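4.2 Recording rules for door tasks

Doors turned out to be the best teacher we had! Of all the tasks in the Vornuleo set, opening and closing a lever-handled door exposed the most gaps in our early protocol, and most of the rules in this section were drafted by Defne Dursun while she was reviewing those first sessions. We think they will be useful well beyond our own lab.

The first rule concerns markers. Both fiducial markers on the finger housings must be readable at the start of every episode, before the operator moves toward the handle. Finger opening is computed from the markers, so an episode that begins with one of them covered is rejected, however nice the rest of it looks. In February we applied this check to 900 door episodes and kept 732, and the trained policy was noticeably calmer near the handle.

The second rule is about the approach. Operators start with the fingers apart and the whole handle in view between them (Figure 6), then hold still for a slow count of two. This short pause gives the pose tracker time to settle. Lellusis, our partner site, skipped the pause at first and lost up to 30 episodes per session to drift.

Third, keep the surroundings varied and write them down. Stickers, letters and curtains all give the tracker something to hold on to, or fail to, and we were delighted to see how much a few cheap decorations helped. Any change to them starts a new session number. The Cineo log sheet has a field for this, and the Ağca converter refuses files where it is blank.

Finally, we ask for a plain failure label. A missed grasp is kept and marked, never trimmed out. We reviewed 85 such episodes by hand and learned more from them than from any successful run. Section 4.3 gives the label list. 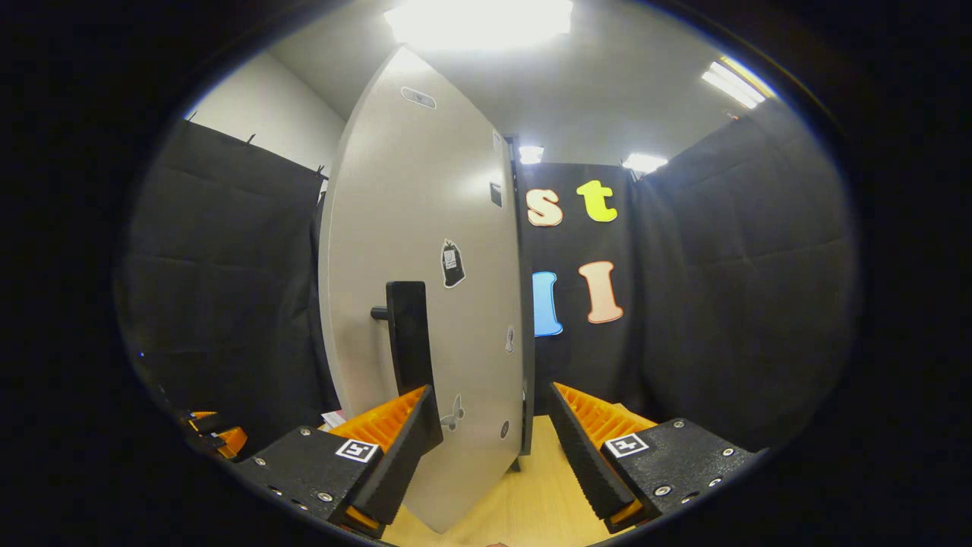 Figure 6. A door episode, with both finger markers in view and the lever handle beyond the open fingers.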